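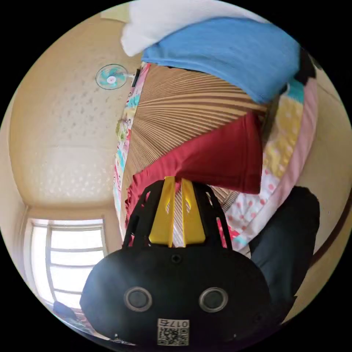 Page last modified: July

Verosside Household Linen Vocabulary, version 2

Summary

The Verosside Household Linen Vocabulary is a collection of written responses recording the words that Australian households use for bedding, towels and related items. It contains 2,289 responses from 39 postal regions. The collection is maintained by the Laryea Language Archive and is distributed for research, teaching and dictionary work.

Version 2 replaces the pilot release, which should no longer be cited. Spelling in the free-text field is now preserved as the respondent wrote it, and a normalised form is supplied in a separate column.

Contents of the release

responses.csv: one row per response, UTF-8, comma separated
regions.csv: region codes and names
prompts.txt: wording of every prompt, in the order presented
CHANGES.txt: differences between the pilot and the present version

Fields in responses.csv

response_id: unique within the release
region: code, see regions.csv
age_band: recorded in ten-year bands; blank where withheld
prompt_id: see prompts.txt
term_raw: the term as written
term_norm: the term after normalisation
comment: optional remark, limited to 500 characters

Collection

Responses were gathered by questionnaire, on paper and online. Respondents were asked what they would call an item when speaking to another member of the household, and were not offered a list of terms to choose from. This matters for pairs such as doona and quilt, where a printed choice is known to influence the answer. Paper forms were keyed twice at the Surkell office and discrepancies were settled against the original form.

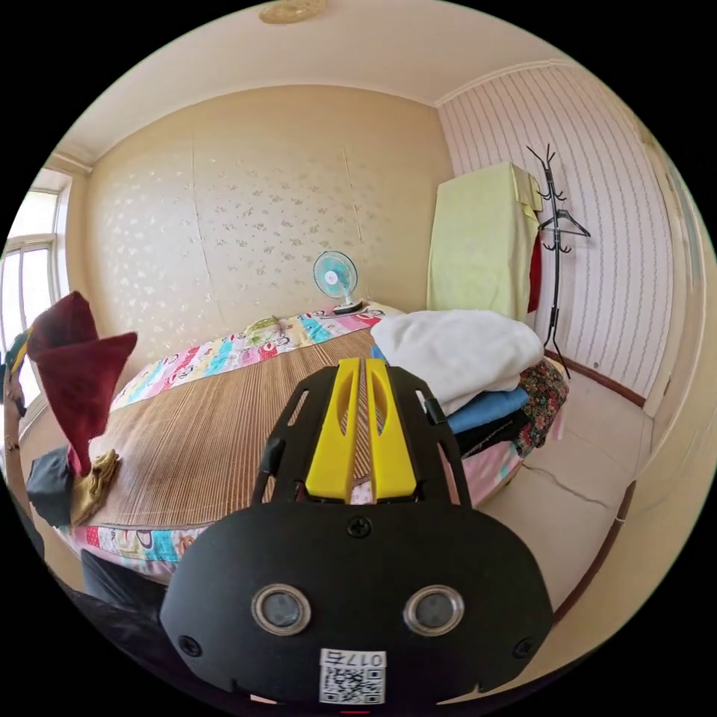

Terms for bed size are the least settled part of the vocabulary. Queen and king are used consistently for the mattress itself, but respondents also used big bed, double and main bed, sometimes for the same piece of furniture. Several comments tie the word to the room: a large bed in a small bedroom, as photographed, may be called the big bed by a household that would call it a double anywhere else. Annotators did not attempt to recover true dimensions, and term_norm should not be read as a measurement.

Normalisation

Case, plural endings and obvious misspellings are regularised. Brand names used generically are kept. Manchester, in the sense of household linen, is written in lower case throughout term_norm; the place name does not occur in the data. Where a respondent gave more than one term, the first is treated as primary and the remainder are moved to the comment field.

Known limitations

Remote regions are thinly represented. The questionnaire was issued in English only - responses from multilingual households therefore understate the words used at home. Blank age bands are not distributed evenly across regions, and users comparing generations should check coverage first.

Licence and access

The release is free for non-commercial use with attribution. Commercial publishers should apply in writing. Respondents' names and addresses were held separately and form no part of the release.

Suggested citation

Laryea Language Archive, Verosside Household Linen Vocabulary, version 2. Data steward: Fikri Lumenta.

Corrections may be sent to the data steward, quoting the response_id and the file in which the error occurs.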